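Handout 3: Segmentation on patterned backgrounds

Course: Perception and Planning for Two-Arm Cells
Revised 2021-02-23

The Hurton planner takes object masks as input and returns one grasp pose per arm. Mask errors pass straight into the grasp pose, so the background matters. A plain tabletop can be removed with a color threshold. A printed one cannot: flowers and leaves produce closed contours that the detector may accept as objects.

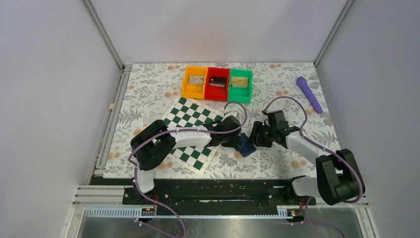 Fig. 1. Two-arm cell with floral table covering, three bins and a checkered board.

Apply the filters in this order:

1. Fit the table plane and discard points on it. This removes the print.
2. Mask both arms from the joint state. Cables are not in the arm model; the purple runs over the forearms need a separate color mask.
3. Drop clusters under 266 points.
4. Merge clusters separated only by a thin line. The dark blue object between the grippers is a typical case.

Step 1 also removes flat items. The board in Fig. 1 lies flat and is partly hidden by the left arm, so its pose must come from the color channel, using the visible squares only.

Set the planner timeout to 2000 ms. On timeout, hold both arms and request a new mask.

Exercise: repeat steps 1 to 4 on the Stakley log with step 2 disabled. Report the false clusters.

This site uses cookies to improve your experience. Accept all | Manage settings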